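Section 4. Recording the demonstrations

This section is for the person who holds the Banix hand gripper. Please finish the calibration in Section 3 before you begin. One set is 60 demonstrations of one task with one object.

4.1 Starting position

1. Turn on the Banix and wait until the Lestmont recorder is ready.
2. Clear the part of the table where the object will be placed. A basket or other big item may stay near the back, if it stays there for the whole set.
3. Hold the gripper over the clear part with the fingers fully open. Both fingertips must be visible in the live view.
4. Keep still for two seconds, then press the record button.
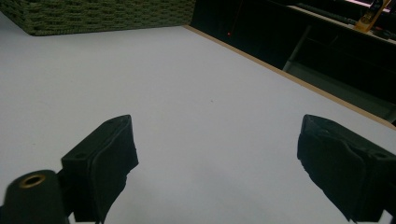

5. Stop the recording and enter the task name in the Bulley log. Use the same spelling every time, because the log treats "hanger" and "Hanger" as two different tasks.

Note: The short recording from step 5 is saved as the reference for the set. It is not counted as a demonstration.

Caution: Check the finger pads before each set. Wrinkled pads with a rough edge can still be used, but a pad that turns on the finger must be changed. Do not change only one pad.

4.2 Approach and grasp

1. Lay the object flat. Choose a new angle for each demonstration.
2. Start recording, then bring the open gripper toward the object at a calm, even speed.
3. Stop for a moment before the grasp, with the object ahead of the fingers.
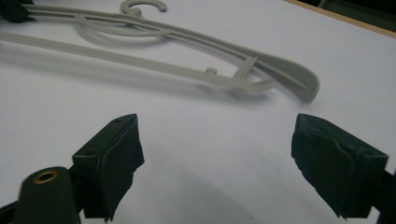
Figure 4-2. Fingers open, just below the lower bar of a plastic hanger.

4. Move forward and close the fingers on the bar. Do not squeeze more than is needed for lifting.
5. Lift, put the object down at the target place, open the fingers and stop recording.

Note: If you miss the grasp, you may try one more time in the same recording. Mark it as "retry" in the log. These recordings are also useful for the training.

Caution: Fast movement makes the picture blurred. The Taşdemir filter rejects a recording when it finds too many blurred pictures, and you will have to repeat it.

The recorder keeps a maximum of 300 recordings before it must be emptied. See Section 5 for the transfer.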